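Hairline cracks in my garage floor – fill first or just seal over them?
posted by hodo_garage, May 23, 2021

My garage slab has gotten crackly over the years and I want to put down a sealer in June while it's dry out. Most of the cracks are skinny, like a fine web, plus tons of little pits. Slab's more than 32 years old and as far as I know it's never been treated with anything. Do I have to fill every one of those first? My neighbor says skip it and roll the stuff right on. I've got a gallon of Avuver clear sealer sitting here already.

Pisport Dad
What you're describing sounds like crazing, and mine has been like that forever. If you can't get a fingernail down in it, leave it alone! I wasted a whole weekend squeezing filler into lines I could barely see, and then it dried a different color and looked way worse than the cracks did. 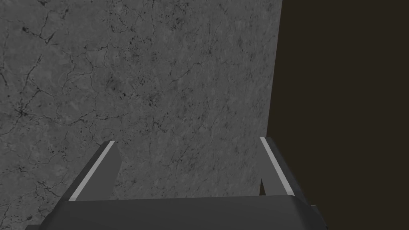

Anything wider than a fingernail I'd chase out with a wire brush, vacuum, and fill. Then wash the whole floor with degreaser, rinse it twice, and give it 3 full days to dry with the door open. Splash some water on it before you start – if it beads up, somebody sealed it before you and the new stuff won't soak in.

jang212
just paint it lol

slabhappy
Please don't just paint it, mine peeled under the tires the first summer. I'm with Pisport Dad on the hairlines. One thing to add, tape a square of plastic down overnight and check under it in the morning. If it's damp under there, hold off on the sealer and figure out where the water's coming from. Also two thin coats, and wear old shoes.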